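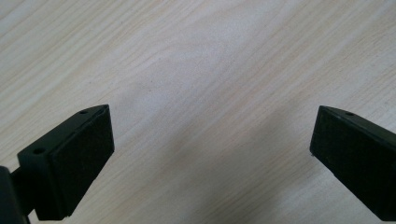

I got Asmaa Ouali on the phone on my third try. She'd been out on the water since before sunup, and when she finally picked up she was eating a sandwich and apologized for it more than once. I told her to keep eating. I'd been wanting to talk to her about eelgrass for months and wasn't going to let a sandwich get in the way!

Asmaa runs the seagrass work at Kostell, a small marine conservation outfit that looks after the shallow bays on the north side of Kirnemis Sound. If you've ever kayaked there you've probably floated right over her meadows (and maybe cursed them when they wrapped around your rudder).

"People call it seaweed and I used to correct them every time," she said. "Now I let it go until the second beer. But it's a plant. It has roots, it flowers, it makes seeds. It does all of that underwater and hardly anyone sees it."

She started as a summer diver in 2003, when the inner bay still had a pretty solid meadow. Then came a couple of murky years, a lot of boat moorings dragging their chains around in circles, and by the time she was hired full time the middle of the bay was mostly bare mud.

"The chains are what got me," she said. "You swim along and there's grass, grass, grass, and then a perfect circle of nothing. Like somebody took a mower to it."

So the moorings came first. Kostell talked boat owners into swapping the heavy chain for an elastic line that stays up off the bottom, and 28 of them have switched so far. I asked how hard a sell that was, and she laughed for a good while.

"Vlastimil Kadlec held out the longest. He fishes crab, he's got opinions. He told me the new line would snap in the first January storm and he'd send me the bill for his boat. Well, January came, the boat stayed put, and I never heard another word about it. He did bring me crabs, though."

I called Vlastimil later to check this story. He says the crabs were for her mother.

The planting is slower. Every summer the crew wades in at low tide and collects the flowering shoots by hand, then holds them in tanks of running seawater until the seeds drop. In the fall the seeds go back out in little burlap bags pinned to the mud. Bríd Carroll, who handles the seed tanks, told Asmaa early on to expect losses of up to 85 percent, and that first year it felt worse than that.

"Crabs eat them. Storms bury them. One time a swan pulled up a whole row while I was standing there," Asmaa said. "I yelled at it. It didn't care."

But there are 9 plots in the inner bay now where the grass came back on its own the following spring, and she got noticeably faster and louder when we reached that part. She's seen pipefish in there, and young rockfish, and nudibranch eggs stuck to the blades in tiny white ribbons. I've never seen a pipefish outside of an aquarium, and I may have invited myself along on the next dive.

I asked what she'd want boaters to do, since a lot of you reading this have boats.

"Look at the water before you drop anchor. If it's dark and kind of feathery down there, go a little farther and find sand. And lift your motor in the shallows, please. I can see the prop scars, you guys."

She had to go after that, the tide was turning and Bríd was waving at her from the dock. I'll report back on the pipefish.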